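4. Study of wall-mounted controllers in small premises

4.1 Setting and devices

The second part of our work looks at how networked heating controllers are kept up to date, or left alone, once they have been fitted. Earlier studies have mostly scanned the public internet for such devices and counted those that answer. This gives a good view of badly exposed equipment but says little about the larger number of controllers that sit behind an ordinary router and can be reached only by someone who is already on the local network. We wanted to know what an attacker would find after that first step.

We worked with Hadwood, a firm that fits and services heating controls for small shops, workshops and flats above them. Hadwood agreed to pass on the firmware version, the update setting and the list of open local ports for each controller its staff visited between October and March. No traffic was recorded, and no names or addresses were kept. Each site was given a random label before the records reached us, and the table linking labels to sites was deleted by the firm when the collection ended.

In all, 308 controllers were recorded. They came from two product lines, which we call by the names used in the firm's own records, Trisodura and Bíró. Both are powered from the boiler circuit, both join the local wireless network, and both can be set from a telephone through a service run by the maker. The Trisodura line checks for new firmware each night if automatic updates are switched on. The Bíró line tells the owner that an update is waiting and does nothing further until the owner accepts it.

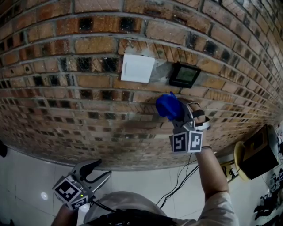

The difference between the two update methods turned out to matter more than the age of the device. Among Trisodura controllers with automatic updates on, almost all ran the current release or the one before it. Where the setting had been switched off, the version was usually the one the controller had left the factory with. Bíró controllers were spread more evenly over the available versions, with a long tail of devices that had been updated once, at the time of fitting, and never again.

We asked the fitters to note, where the owner was present and willing, whether the owner knew that an update was waiting. Most did not. The notice appears inside the telephone application, and many owners had not opened the application after the first few weeks. Some had changed telephone in the meantime and had not installed it again. In rented premises the account often belonged to a previous tenant, so that the notice went to a person who no longer had any interest in the device.

4.2 Local services

Every controller in the study listened on at least one local port. The most common was the port used for pairing, which both makers state is closed once pairing is complete. On Trisodura controllers this was true for all but the oldest firmware. On Bíró controllers the port stayed open for as long as the device had power, although it refused new pairings after 10 minutes. We tested the same firmware in our laboratory and found that the refusal was made by the pairing routine itself, after it had read and parsed the incoming message. An error in the parsing code would therefore be open to any machine on the local network at any time.

A second service, meant for fitters, was found on a smaller group of devices. It gives the temperature log and allows the boiler to be run for a short test. Access is by a numeric code. The code is set at the factory and can be changed, but the option is placed in a menu that the owner does not normally see. In our laboratory tests the service did not limit the number of guesses, and a simple script made nearly 2,000 attempts without being slowed or shut out. We did not try any code on a controller in the field.

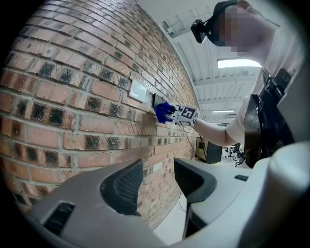
Figure 2. White plate and small black device mounted side by side on a brick wall.

Physical access was not part of our threat model at the start. We added it after the fitters pointed out that controllers are often placed in shared halls and customer areas, within easy reach of visitors. Both product lines can be returned to factory settings from the front of the device. After a reset, each opens its own wireless network and waits for a telephone to pair with it. Anyone nearby may then take control of it. The former owner sees only that the device is offline, a message that also appears when the router is restarted.

A reset does not by itself give the attacker the password of the local network, as both lines erase it. It does, however, give control of the heating, and on older Bíró firmware it leaves the log in place, so that the new owner can read when the building was warm and when it was allowed to go cold. For a small shop this amounts to a fair record of opening hours and holidays.

4.3 Spread between devices

To judge how far a fault in one controller could be used against others, we built a test network named Porkdale. It holds controllers of both lines, a common type of home router, and a set of ordinary office machines. We placed a harmless program on one Trisodura controller and let it look for others by the same discovery messages that the telephone application uses. It found every controller on the network within a single discovery cycle.

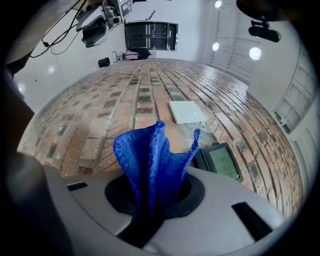 The program could not install itself on the other Trisodura controllers when they ran current firmware, as the signature check on incoming updates held in every trial. On firmware two releases old the check was made only on the header of the update file, and the rest of the file could be altered. We reported this to the maker, who confirmed that the header check had been replaced and that no fix was planned for devices that could not take the later release.

Splitting the network helped, but less than we had hoped. When the controllers were moved to the guest network of the router, the office machines could no longer be reached from them. The controllers could still reach one another, because the router in question separates guests from the main network and does not separate guests from each other. A setting to do so exists and is off by default.

4.4 Limits of the data

The records come from one firm and from sites that had paid for a service visit. Owners who pay for servicing may also be more careful about updates, in which case our figures are too favourable. On the other hand, a visit is sometimes requested when a device has failed, and such devices may be older than most. We have no means of separating these two effects. The laboratory results do not depend on the sample, but they apply only to the firmware versions listed in the appendix.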